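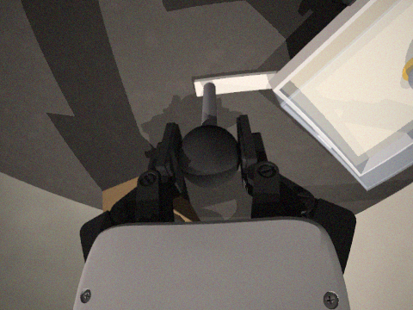
Home Features Markets Fuel & Power Opinion Subscribe

The Price on the Pole

The sign outside the Munshi filling station on the Prustow road has four digits and a bulb that flickers whenever a truck goes by. People in town treat it as a kind of weather report. They slow down to read it, say something unprintable, and keep driving to the next station, where the number is the same.

I spent part of a wet December morning in the Munshi parking lot trying to find out where that number comes from. The short version is that it arrives by email. The long version goes through a tank farm, a pipeline, a refinery on another stretch of coast, and a great many people who are certain somebody else is making the money.

Start at Fistport, where the product comes ashore. Fistport is a terminal with a town attached. It has two deepwater berths, one of which spent most of the winter under repair, and a row of white tanks you can see from the highway long before you can smell them. Tankers bring in gasoline and diesel already refined. The crude that everyone argues about on television never comes near the place. This is a point of some local pride and no local use whatsoever.

The distinction matters, though. When crude falls, drivers expect the pole to follow by lunch. What Fistport buys is finished gasoline, and finished gasoline has a price of its own, set by how many refineries are running and how badly everyone wants to go somewhere. Crude can slide for a month while gasoline sits there like a cat on a warm hood. All it takes is a couple of plants down for maintenance at the same time, and plants do like to go down for maintenance at the same time.

From the berth the fuel goes into storage, and from storage into the Jamik line, which runs inland to the depot at Prustow. Jamik is a modest pipeline by the standards of the people who love pipelines. It carries one product at a time, in batches, gasoline chasing diesel chasing gasoline, and where two batches touch they mix into something called transmix, which is neither one and has to be pulled off and sent back for reprocessing. I asked a scheduler whether this was a nuisance. He looked at me the way a dairy farmer would if I'd asked whether cows were damp.

The posted wholesale price at the Prustow depot, or rack, as the trade calls it, opened the winter at 1069 a thousand gallons over the seasonal base and was down to 962 by the time I visited. Ask what the seasonal base is and you'll be given a laminated sheet. Ask who decided on the seasonal base and you'll be given coffee. Either way, wholesale had come down, and the pole outside Munshi had come down too, though with the enthusiasm of a teenager leaving bed.

Economists have a name for this: rockets and feathers. Prices go up like one and come down like the other. There is a respectable pile of papers on why. The version I heard across the counter at Munshi was simpler. When wholesale jumps, a station has to find the cash for its next load right away, so the pole moves that afternoon. When wholesale drops, the tanks under the lot are still full of fuel bought at the old price, and the owner would like to sell it without weeping. Once those tanks turn over, the owner looks across the road. If the other fellow hasn't moved, well, there's no rush.

The margin on a gallon, I was told, is terrible. I was told this at every stop between the dock and the pump. The terminal makes nothing, the pipeline makes a fixed tariff that might as well be nothing, the hauler makes less than nothing once you figure in tires. The station makes its living on coffee and windshield fluid. If you believed everyone, the entire chain is a charity whose purpose is to move flammable liquid to people who resent it.

Somewhere in there is a storage question that Prustow will have to deal with. The depot holds enough for ordinary weeks and gets nervous in extraordinary ones. With the second berth out, a single late tanker was enough to have haulers lined up at the gate before dawn, and enough to send over 50 cars to Munshi on the rumor alone. The rumor, naturally, did more to empty the tanks than the late tanker did.

The berth at Fistport is due back in service on 27th May. The terminal expects cargoes to come in closer together after that, and the scheduler expects more batches and therefore more transmix. The owner at Munshi expects to be asked why the price hasn't dropped yet. He has ordered a new bulb for the sign.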